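# Kirneck: FAQ for people who haven't bought it yet

**Is the map really that big?**
It's big. Whether there's anything in it is another matter. I walked from Trurkthorpe to the Rivas docks and met two wolves and a locked shed.

**How many collectibles are there?**
The menu says 248. I have 57 and I'm not convinced the rest are worth the knees.

**Do the Mindska shrines get harder?**
The store page says so. I've cleared 14 and they're the same sliding block puzzle with more fog - sometimes a lot more fog.

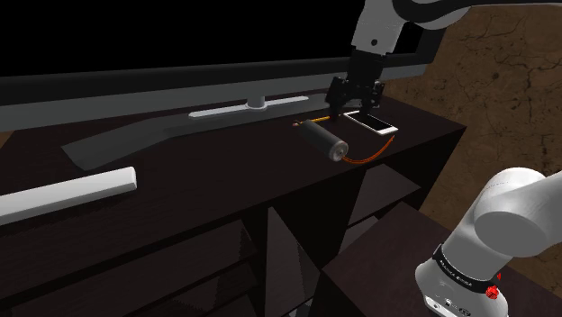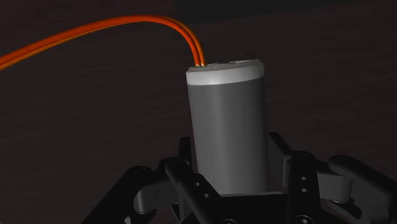 Temitope Okafor wrote in to say the shrines do change once you have the grappling hook, and that I should stop skipping the dialogue. Maybe. The hook comes after the second boss, and that's a long wait for a puzzle to get interesting.

**Can I miss anything for good?**
Yes. The ferry quest closes when you burn the bridge, and the game gives no warning. Keep a separate save.

**Will the January patch fix the climbing?**
So they claim. They claimed it about the last patch too, and I still slide off ladders.

**Should I pay for the deluxe version?**
It adds a hat and a horse color. Up to you.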